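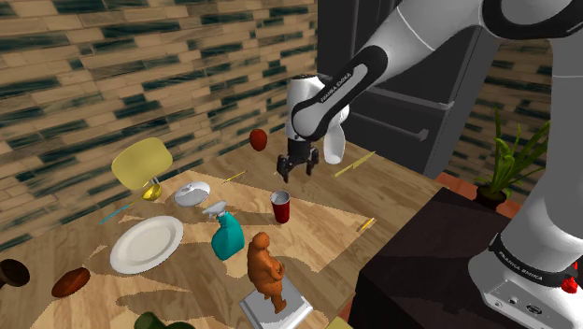 *Robot arm over a wooden tabletop. Computer rendering.*

The Felholm district council voted on Tuesday to extend the night curfew in the Lindsay quarter until the end of July. The measure passed without debate. Residents who had registered to speak were informed at the door that the public gallery was closed for reasons of safety, and they waited on the steps until the session had ended.

The curfew was introduced after the disturbances in the market streets, during which 118 businesses reported damage. According to the register kept by the Jenmont Legal Aid Office, 1208 residents have since been stopped after dark, and about 50 of them were held overnight. Two have been charged. The council has not disputed these numbers, nor has it published its own.

Samah Salem, an attorney with the office, has asked the council to release the written orders under which the overnight detentions were made. Her first request was returned for lack of a stamp. The second has gone unanswered. 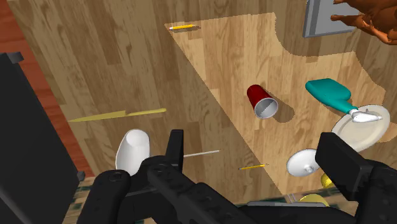 Written records matter a great deal in a case of this kind. Statements taken in the Lindsay quarter are often collected late in the evening, at kitchen tables, and the first version is seldom typed. I continue to recommend a plain yellow pencil for this work, of the sort seen here on the wood, with every correction struck through and left legible. Arsen Koval, who edits the Plellus bulletin, prefers ink, and we have agreed to differ. The bulletin will print the statements in full, with names withheld where the speaker has asked for it.

The next council session opens at 9 a.m. — the agenda lists the curfew under other business. Residents who wish to attend should bring proof of address and a copy of their registration to speak.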